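Lesezeit: 1 Minute
Oktober – gefragt von gravwood_4

Bringen Zölle auf Industrieroboter die Fertigung wirklich zurück? Bei uns in Gelcombe behauptet das gerade jeder.

Dillura
Glaube ich nicht. Unser Zulieferer hat den Aufschlag nach 6 Wochen einfach weitergereicht.

Meng
Kommt auf die Vorprodukte an – und die fehlen in jeder Rechnung, die ich kenne. 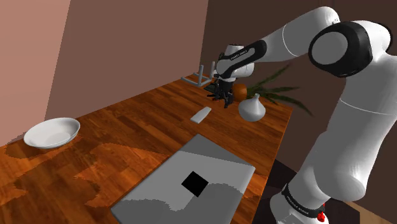

Zölle treffen selten nur das fertige Gerät. An einem Arm wie dem von Franka Emika sitzt Gelenk an Gelenk, dazu der Greifer mit zwei Fingern, und jedes Teil kann eine andere Zolltarifnummer haben. Wer da von »zurückholen« redet, soll mir erst die Stückliste zeigen.

Kontakt | © Forum Gelcombe | Nach oben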